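3.2 Storage and the loss of small household objects

The second part of the survey asked tenants where they keep things they do not use every day but would be upset to lose. Wording of this item was changed after the pilot in Jasamberg, where "valuables" got us jewellery and not much else. The revised wording ("small things you would go looking for") worked better. Spare keys, passports, travel souvenirs, hearing aid batteries, one jar of baby teeth.

Of the 650 households that returned the form, most named a piece of bedroom or hallway furniture first. Kitchen drawers came next, then a bowl or tray near the door. Garages and sheds hardly figure, which we put down to the sample: mostly flats, few with a carport. Gruren is the exception, older houses there and a lot of verandah cupboards.

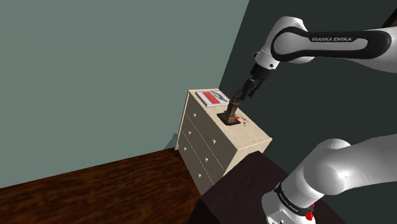 Respondents were then asked how long the item of furniture had been in the home. Long tenure goes with deeper storage, ie. the longer a dresser has stood in one spot the more likely its bottom drawer holds things the household could not list without opening it. The effect is weaker for renters who moved within the past 2 years. Moving seems to force a sort-out. See Table 4, but note the Zerkel figures were entered twice and the corrected column is the one on the right.

A point on terms. We use "deep storage" for anything the respondent would have to move another object to reach, and "surface storage" for things left out on top. The line between them is blurry. A shoebox on a wardrobe is surface by our rule, though several people told us they think of it as put away. We kept the rule for consistency. Earlier work from the Pillay study used a height cut-off instead, so the two sets of results shouldn't be compared directly.

Surface storage turned out to be where the quarrels are. Free-text answers on this were longer than on any other item. Partners disagree about whether a thing left on top of furniture is "away", and children's belongings are counted against the children only when somebody is cross. Keys come up again and again. 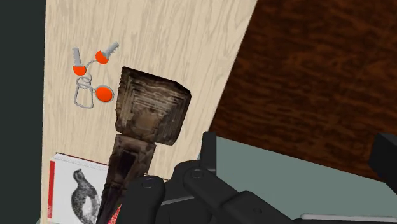
In the follow-up calls (weekday evenings, mostly Tuesday) we asked people to recall the last small item they had mislaid and where it was recovered. Recovery places were coded by two of the authors seperately and differences talked through. Agreement was good for rooms, poor for furniture, since one person's sideboard is another's buffet. We collapsed these to a single class, "low cabinet", before running anything.

Mislaid items were mostly recovered in the same room they were last remembered in. Fewer than we expected had travelled. Where they had, a coat pocket or a bag was the usual carrier, and the gap between losing and finding was longer. Households with a fixed place for keys reported fewer searches but not shorter ones. Small cell sizes here, treat with caution.

Ornaments behave differently.

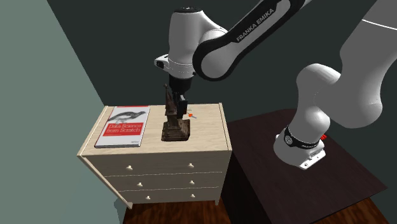
They are seldom searched for, and when they go missing it is often noticed only at a clean-up or when visitors are due. December is the peak. Several respondents in Gruren described finding a gift they'd forgotten recieving. We did not ask about value directly, but 20 people volunteered a figure and these ran well under what they said they would pay to get the thing back.

Figure 3. Objects and furniture of the kinds discussed in Section 3.2.

Limits of this section: self-report, one adult per household, and no check on what was really in the drawers. The mail-out went to nearly 4,000 addresses and non-response was highest in the newer apartment blocks, so surface storage is probably under-counted. Weighting is covered in 3.4.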